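Fermenting and Pickling > Beginners > White film on cabbage, and is a loose lid okay?

smaranda_r
Posts: 11
Hello to all. I moved in February to a new apartment and I want to make sour cabbage the way my grandmother made it, but in a small quantity. She had a barrel in the cellar and I have a kitchen with one window. I shredded the cabbage, mixed it with salt and caraway, and pressed it in a straight glass crock that I bought from a Clidden outlet store. On top I put a small plate and a jar with water as a weight.

After seven days there is a thin white film on the brine. It is flat, without hair, and the smell is sour and clean. My questions are two. First, is it the harmless yeast that people write about, or should I throw everything away? Second, the crock came with no lid of its own, so I use one that I already had from another pot. It does not close tight. It only lies there.

magagula_kitchen
Posts: 225
Flat, white and not fuzzy sounds like kahm yeast. Skim it with a spoon, wipe the glass above the brine with a clean cloth, and continue. If you see blue, green, black or pink, or anything with fur, then it is different and I would not eat it.

How much salt did you use? By weight, please, spoons tell us nothing.

smaranda_r
Thank you for the fast answer. I used 53 grams of salt. The cabbage was a little more than two kilos after I removed the core and the bad leaves. I do not have the exact number because I wrote it on the bag and the bag went to the trash.

Lertchai N.
Moderator
Then you are a bit above two percent, and this is fine for cabbage. In a warm kitchen I go to two and a half.

About the lid, I must disagree with what people usually say in this section. A loose lid is not a problem in the first week, when a lot of gas comes out. After that the gas is less, the air comes in, and the film grows again every few days. I lost two batches of mustard greens in this way before I bought a crock with a water channel. Can you show us the lid?

smaranda_r
Yes, I put it on the table so you can see it better.
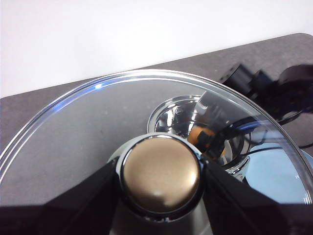 the lid, clear plastic, with a knob in the center

It is wider than the mouth of the crock, so it covers all of it and a little more. I wash it with hot water and dish soap before I put it back.

magagula_kitchen
I would use that without worry. My mother-in-law covers hers with a dinner plate and a towel, and she has done it for longer than I am alive. What keeps the cabbage safe is the salt and the brine over it. The lid is for flies and dust.

Lertchai N.
Moderator
For flies and dust, I agree. For kahm, I do not agree. Your mother-in-law has probably a cold pantry. At 16 degrees you can be relaxed, at 24 you can not. Smaranda, what temperature do you have?

smaranda_r
I do not own a thermometer for the room. In the evening I wear a T-shirt when the heating is on. So I think it is on the warm side.

kamon_sukp
Sorry to enter in the middle. I had the same situation and I solved it with a freezer bag. You fill the bag with brine, not with plain water, close it well, and lay it on top of the cabbage. It goes into every corner and touches the glass, so very little air reaches the surface. If the bag leaks, it leaks brine and your salt stays correct. Then you can put any lid over it.

magagula_kitchen
I don't like plastic bags sitting in acid for a month. I know many people do it. For me it is a no.

kamon_sukp
I understand. I buy the ones made for food and I never had a bad taste. But if somebody does not want it, a big outer leaf of the cabbage under the plate also helps. You throw the leaf away at the end.

Lertchai N.
Moderator
The leaf is a good idea in any case. It stops the small pieces from floating up, and the floating pieces are where mold begins.

lerato_x
Is the Plindel airlock set worth the money? I see it everywhere now.

Lertchai N.
Moderator
Please open a new topic for equipment, Lerato. Short answer, it works, but it fits only on their jars.

smaranda_r
I skimmed the film, put a leaf under the plate, and moved the crock to the hallway, where it is cooler. The same lid stays on top for now. How many days more should I wait? My grandmother said until Christmas, but she started in fall.

magagula_kitchen
Begin to taste at two weeks. Use a clean fork each time. When you like it, put it in jars and into the refrigerator.

Lertchai N.
Moderator
Three weeks minimum for me, four is better. At two weeks it is still a salad.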